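Akosua Ansah wants to sell you a table you can't put anything on

The first thing Akosua Ansah asks me to do is sit down and stop looking at my phone. The second is to try to pick a fight with her table.

I had come prepared to do that. Ansah runs Timley, a small workshop that makes what she calls tabletop games for people who are bored with screens, and over the past year I have been sent more wooden games than I have shelves for. Most of them follow the same pattern. There is a ball, there is a peg, there is a booklet about slowing down, and there is a price that makes slowing down look like a hobby for dentists.

"You think it's a toy with a lifestyle attached," she says, before I've said anything of the kind.

I tell her that is close to what I think.

"Fine. Most of them are."

Her game is called Grekdale, after the street where she grew up, and the idea is simple enough that I suspected a catch. The board is the table. You play on a brown wooden top with a short peg standing up from it and one soft yellow ball. Players take turns rolling the ball at the peg from behind a line, and what matters is where it comes to rest afterward. Hitting the peg earns you nothing by itself. Stopping close to it without touching it earns you three points. Going off the table loses you the turn and, by house custom, your seat.

So it's bocce, I say. Indoor bocce, for one ball.

"People say bocce, people say marbles, one man said curling and talked for twenty minutes," Ansah says. "I don't mind. I didn't invent rolling."

What she did do was spend a long time on the table. She tried square corners and went back to rounded ones after a child of a friend met a square one at forehead height. She tried a painted top and hated it. She tried a hard ball, which was loud and ran off the end nearly every time. The matte yellow one was, by her account, the 13th she tested, and she speaks of the earlier ones with some bitterness.

"The grain does something," she says. "If you roll along it you get one game, and if you roll across it you get another."

I am not convinced of this. I rolled along the grain and I rolled across it, and I was bad in both directions. Mohammed-Awal Korletey, who builds the tables and had come over to watch, told me I was releasing too high. I asked him whether he believed the business about the grain.

"I believe it on Thursdays," he said, and went back to his bench.

The price is where the conversation gets less friendly. A full Grekdale, with the table, the legs, the peg and a ball, costs $804. I ask Ansah who has that kind of money for a ball and a peg.

"Who has it for a coffee table? It's a table. You're pricing the ball."

But you can't use it as a coffee table, I say, because there is a peg in it.

She thinks about that for a while. "You can put a cup next to a peg," she says. Then, a little later, when we have moved on to something else: "The peg is a fair point. We've talked about making it come out. Musa is against it."

Musa Babalola is her business partner and handles the orders. He is against it, he tells me by phone that afternoon, for the plain reason that a peg that comes out is a peg that gets lost, and he would be the one mailing replacements. He also gives me the only sales figure anybody at Timley was willing to share, which is that 2682 people have signed up for their newsletter. I ask how many of those have bought a table. He says the newsletter is very popular.

I like him for that, though I notice it isn't an answer.

What I wanted to know, and what neither of them could tell me, is whether the thing holds up once the novelty wears off. A game with one ball and one target has to live on the quality of the company, and so does a bag of pretzels. Ansah says regular players start making up their own rules within a week, and she is happy about it. They mark off zones with tape. They ban certain shots. A couple in Hevulville play it with their eyes shut, she says, and keep a notebook of results.

I ask whether that means the rules she sells aren't very good.

"It means they're short," she says.

To be fair to her, the tape is the part that got me interested. Bare wood makes for polite games. Put a strip near the edge and everyone starts arguing about what it means, and arguing is most of what I enjoy about games. Ansah has opinions about the color (green, always, she says white looks like a mistake) and about the angle. She likes the strips to follow the outline of the board. Korletey likes them straight across. They have been having this disagreement for as long as they have worked together, and I got the feeling I was hearing a shortened version.

Before I left she beat me four times. In the last game my ball finished so near the peg that I stood up, and she got down with her chin at table level, looked at it for an uncomfortably long time, and said it was touching. I still say it wasn't. There was no third person in the room to ask, and I would like any future edition of the rules to deal with this.
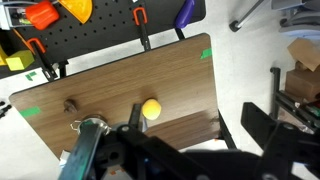

HEVULVILLE, March

I went to see one in use, on the theory that a maker will always win on her own table. Afia Boateng has a Grekdale in the back room she uses for her evening game group, set up on a pale floor with black pegboard behind it. Her tape is green, and one strip follows the left edge, so Ansah would approve.

Boateng is less reverent about it than I expected an owner to be. "I got it secondhand," she says. "I would not have paid what they ask. Put that in."

Does the group play it much?

"They play it while they're waiting for somebody to finish setting up a longer game. Then sometimes the longer game doesn't get played."

She has heard the claim about the grain and shrugs at it. She is firmer on the matter of touching. At her table a ball that looks like it might be touching is touching, and the person who rolled it doesn't get a vote.

I told her about my last game with Ansah. She asked how close it was, I showed her with two fingers, and she said I had lost.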